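FOR IMMEDIATE RELEASE

Sestcombe Cat Toy Shop Opens Its Testing Table to the Public, Cats Indifferent

SESTCOMBE, 11 July 2021 – Plirnadetti, the Sestcombe maker and seller of toys for indoor cats, today announced Wuna, a toy exchange that lets customers bring back any toy their cat has decided to ignore and swap it for another one. The program runs out of the company's stall at the Mercado, the covered market next to the bus station, and starts with 48 toys on the shelf. All of them have been rejected by at least one cat already.

The company has spent the past 2 years asking customers a simple question at the register: is the cat still playing with it? Of the 2,000 people who agreed to answer a follow-up card, 1,930 said their cat had lost interest in at least one toy. The remaining customers were asked again, in case they had misread the card. They had not, and Plirnadetti would like to meet their cats.

"We make a good toy," said Esperanza Quintanilla, founder of Plirnadetti. "We pick a nice color, we fuss over the feathers, we put it in the window. Then it goes home with somebody, and three weeks later it's under the couch and the cat is in love with a bread bag tie. I used to take that personally. Now I've built a program on it."

How Wuna Works

Customers bring in a used toy and put it on the table at the back of the stall, where it is looked over before it goes anywhere near the shelf. Loose parts get fixed or the toy is retired. Feathers past saving are cut off and replaced. Hard toys such as balls are washed, and soft ones go through a hot laundry cycle that Quintanilla describes as "unkind." The customer picks something from the shelf and goes home. There is a small exchange fee, the price of a cup of market coffee, and it covers feathers and soap.

Wuna takes wands, balls, tunnels, springs and most things on a string. It does not take catnip mice. The company tried catnip mice during a trial last October and prefers not to go into detail.

Toys do not have to be Plirnadetti's own. The staff will accept other makers' work, though they reserve the right to say something about the stitching.
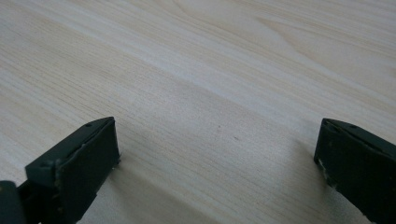
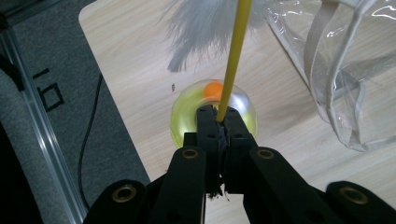 At the table in Sestcombe. First picture: the pale wood top. Second picture: a yellow teaser wand with a white feather tuft, and a clear ball with a yellow-green tint.

The Wand Question

Teaser wands are expected to make up a large part of the exchange. They sell best, and they come back soonest. According to the company's cards, the usual complaint is that the cat watches the wand with deep attention for one evening and then watches the person holding it, with something closer to pity.

Plirnadetti believes the trouble is often in the waving. New owners tend to swing a wand over the cat's head like someone trying to land a plane. Staff at the stall will show anyone who asks how to drag the feathers slowly along the floor, stop, and let them disappear behind a chair leg. The lesson is free and takes a few minutes. Customers are welcome to bring the cat, but the company notes that cats brought to the Mercado have so far spent the whole lesson inside the carrier, facing the back.

Balls are a different matter. A cat hardly ever gets bored with a ball. The ball goes under the stove, and the household buys another, and this can go on for years. Anyone moving out of an apartment is encouraged to check under the large appliances and bring in whatever turns up. Balls in good shape count toward an exchange at full value, with no questions about the dust.

What Happens to the Rest

Toys that can't be mended are taken apart for anything useful. Good rods get new feathers. Bells are saved in a jar, because a customer always turns up wanting one bell. Whatever is left over is thrown away without ceremony.

Each toy that goes back on the shelf gets a paper tag with room for a short note from the previous household. Notes from the trial included "Loved it until Grandma visited," "Fine for a young cat," and "He is scared of this and we don't know why." The company will not edit the notes. It did remove one that was mostly about a neighbor.

"I think people feel a bit guilty about the basket of toys in the corner," Quintanilla said. "They shouldn't. The cat doesn't. Bring the basket in and we'll sort through it on the table together, and you can tell me which one was my idea."

Visiting

Wuna is open during regular Mercado hours at the Plirnadetti stall, on the left after the cheese counter. No sign-up is needed. Customers are limited to five exchanges per visit, a rule introduced after one very tidy person arrived with a suitcase.

About Plirnadetti

Plirnadetti makes and sells toys for indoor cats from its stall in Sestcombe. It was founded by Esperanza Quintanilla, who shares her home with two cats and a great many bread bag ties.

Press contact: Esperanza Quintanilla, at the Plirnadetti stall, Mercado, Sestcombe. Interviews are welcome in the morning, before the feathers come out.

###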